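Mondis Play Kitchen – Set-Up Guide
Section 4: Laying out the table
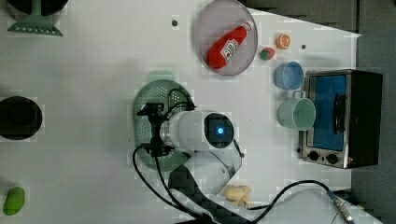
Reading time: 2 min

Use this section once the pieces have been unpacked and washed (see Section 3). You need a clear, flat tabletop. A white or plain surface makes the small foods easier to find.

1. Wipe the table and let it dry.

2. Put the toaster oven down first. It takes up the most room and is awkward to fit in later.

3. Set the round gray plate near the back of the table. Lay the ketchup bottle on it. The bottle can lie on its side.

4. Place the green colander plate closer to the middle, with its short tab pointing toward the back.

5. Put the orange slice and the other small foods next to the gray plate. They may touch the rim.

6. Stand the light blue cup and the pale green mug on the right side, open ends up. Leave space for the mug handle.

Note: The order of steps 3 to 6 can be changed. Left-handed children often prefer the cups on the left.

Note: The full list of pieces is on the lid of the box. To replace a lost piece, order by number from Jillix. The colander plate is part 147 and the gray plate is part 125.

CAUTION: Small foods are a choking hazard. Keep them away from children under three.

CAUTION: Do not put toy dishes in a real oven or microwave. Wash them by hand in warm water – the dishwasher can warp the thin rims.

When play is over, stack the plates, put the cups on top and store the foods in the cloth bag. Go to Section 5 for cleaning.

Text: Heike Fuchs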